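The Second Life of the Office Tower

In Kanduvel, old workstations usually leave an office in the same way they came: on a pallet, wrapped in plastic. Last October, 300 of them arrived at Skikum, a repair shop on the edge of the town. They had been too slow for their owners. For a student or a small library, 257 of them were still good enough.

The work begins with opening. A tower is put on its side, the panel comes off, and the whole inside can be reached from above. Memory is the first thing to check, and it is also the cheapest thing to improve.

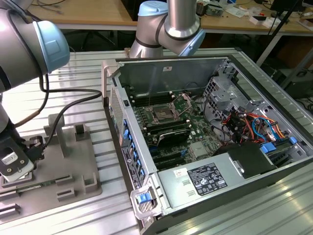
Baird thinks that people give too much attention to memory and too little to the power supply, which gets old quietly and is blamed last. At Skikum they have learned to listen to this opinion. Every supply is now tested for five hours before a machine may go to a new home.

The processor asks for more patience. With the lever up, the socket is open, and one careless finger can bend a contact. New workers practice on dead boards for nine days before they touch a good one.

The cables are left for the end. It is slow work to lay them so that the air can pass, and the buyer will probably never look inside. The shop does it for the next person who opens the case.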